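Speaker notes – Session 2, Acoustics in Public Reading Rooms
Presenter: Nesrin Dursun
Start: 10:40 a.m. Allow 12 minutes, then questions.

## Slide 1 – Opening

Welcome delegates on behalf of the Nirnau Library Service. State the scope: noise complaints in shared reading rooms, and what the service has done about them. Building regulations are covered in the afternoon session.

## Slide 2 – Background

- The service received 232 written complaints about noise in the last reporting year.
- Most came from two branches, Fedari and Skekunen.
- Fedari has 495 registered study users and one reading room. Pause here – the audience will want to compare this with their own branches.

## Slide 3 – What was tried

Signs were put up first, in October. They had little effect on conversation and none on chair noise. Felt pads were then fitted to every chair at Fedari, and the returns trolley was moved to the corridor. Complaints about chairs fell in the following quarter. Complaints about phone calls did not.

At Skekunen the branch set aside separate hours for group work. More than 100 users replied to the survey that followed, and a clear majority asked for the hours to stay.

## Slide 4 – Hard surfaces

Explain echo in plain terms. Sound leaves the speaker, meets a hard ceiling or wall, and comes back late enough to blur the next word. Refer to the Çetinkaya branch, where soft wall panels are planned for the main hall.

Do not quote costs. The tender is still open.

## Slide 5 – Pictures
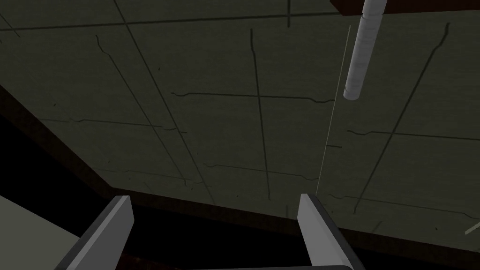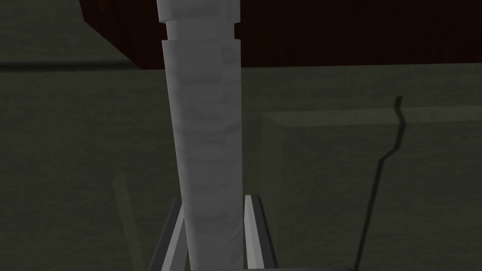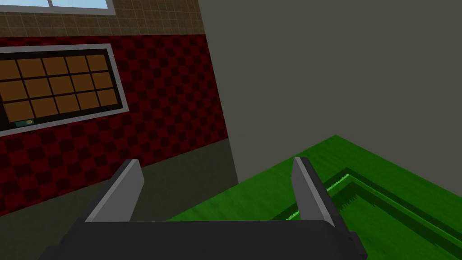 *Slide 5: computer-rendered views. First, ceiling panels with dark seams; second, a pale cylinder with gray streaks; third, a gripper with its two fingers apart.*

## Slide 6 – Questions

Direct questions on funding to the service office. Close by 10:55.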